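Pick cell project, Lusus site: equipment and budget update, February

Sent in a hurry before the Sunday cut-off, apologies for the state of it. Full spreadsheet to follow, this is the short version.

Where we are

Phase one money: 55 per cent committed, all of it on kit already ordered or in the building. Arm is leased from Fukimov as agreed. Rack and rails bought outright. Blue crates came out of our own stores, so nothing charged to the grant for those. Crates are old stock and scuffed but the size is standard and we can get more at any time.

Bench work this month has been on one thing only, getting single round parts into the right crate out of two neighbouring ones. Everything we want to buy in phase two depends on that.

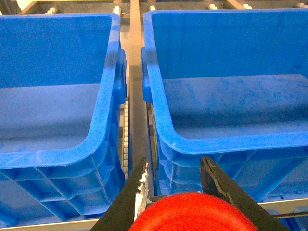
Main budget question is the fingers. The plan allowed for one set per quarter. I don't think that holds. Wear on the inner edges is quicker than Fukimov's sheet suggests and the white strip is the first thing to go. Two options:

Keep buying Fukimov originals. Good fit, slow delivery, 13 working days last time.

Get them cut locally by Shao. Cheaper per set, they want a minimum order of 100 pieces, and we'd need to do our own checks on each batch.

My preference is Shao for the trial period with one set of originals kept on the shelf as a spare. Would need your OK as it moves money from "service" to "consumables". Not a large sum but it is a change of heading and I know your finance people want these flagged.

Rack

Second rack still not ordered. Prilunon's quote is valid to the end of next month. It's the same pattern as the one we have, so the crates go straight in and the arm program carries over with new positions only. The other quote was lower but had a different shelf pitch, and the time spent re-teaching would eat the saving. I've left it in the spreadsheet so you can see the numbers. 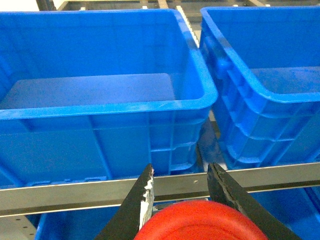
Spacing between crates needs settling before we sign. Handles take up room on the sides, and we've been working with whatever gap the rack gives us. If we want wider, Prilunon can do it but it has to be on the order, no changes after. Will decide once the next block of runs is done. A run is 96 placements so it takes most of a day with the resets.

Also to note, more than one level on the new rack means reach. Fukimov say the leased arm will cover the lower level without a riser. I have asked for that in writing. If it turns out we do need a riser thats an extra line, not in the plan at present.

Not doing this quarter

Conveyor feed. Parked, too early.
Second arm. Will make a case in the next report or not at all.
Lids for the crates. Asked for by the warehouse side, not needed for the trial.

What we need from you

OK on the change of heading for fingers.
Yes or no on the Prilunon rack, ideally a week before the quote runs out.
Confirmation that unspent service money can be carried over. Last years letter said yes but the new terms dont mention it.

Risks, briefly

Lead times mostly. If the rack slips, phase two starts late and we pay lease on an arm that's only half used. Floor space is agreed with Lusus up to the summer, after that we have to ask again. Power is fine.

Next report in the usual format, with wear figures for both types of finger if the Shao order goes through.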